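Draughts (the family game)

Draughts is a board game for two, played on the dark squares of a chequered board. I've been adding to this page for years, mostly in November when it's too wet to do anything else, so forgive me if it rambles a bit! Americans call it checkers, and plenty of other countries have their own version with their own rules and their own rows about them.

Board games with counters are very old — some boards go back more than 3000 years — but draughts as we know it grew up in Europe much later, when people began playing a jumping game on a chessboard. That's still the handy thing about it. One board does for both games.

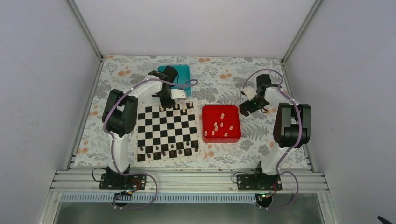

Setting up and moving

In the English game each side has twelve men on the three nearest rows. Men go forward one square at a time, always on the slant, and take by hopping over an enemy into the empty square behind. If you can take, you must (my whole family ignored this until I was grown up, and I'm still cross about it). Get a man to the far row and he's crowned, so he can go backwards too.

There are smaller relatives as well. In fox and geese on a chequered board, a few pieces try to hem in a single one, and I'd start young children on that. A zigzag of men over two rows is a good shape to practise holding, as it leaves few gaps to hop into.

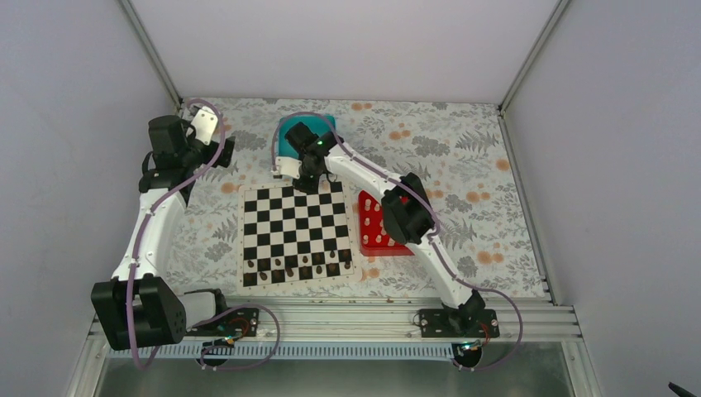
Clubs and local rules

The club I know best is in Flurndale, which had 186 members at its peak and now has rather fewer. Gouveia players, who visit most years, like the flying king, who can sweep the length of a diagonal. We tried it for 7 evenings and went back to our own ways. The Prida rule book runs to 289 numbered points and I have read perhaps half.

Taken men can go in anything you like: a saucer, a lid, a bit of red plastic. 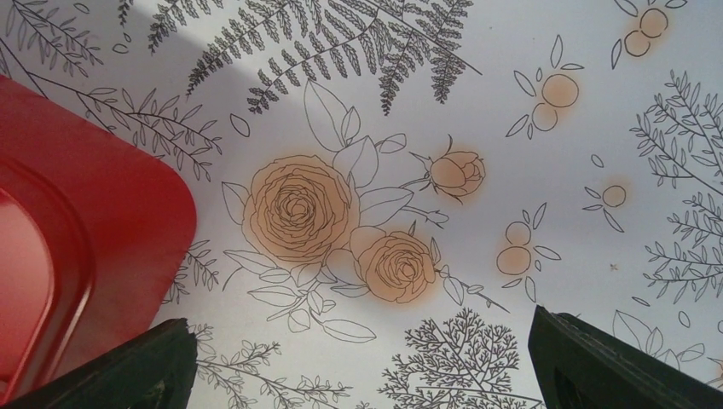 See also

Fox and geese; Nine men's morris; Brerkix (a three-player cousin, very slow)

Filed under: Board games, Indoor pastimes
14 comments | 32 shares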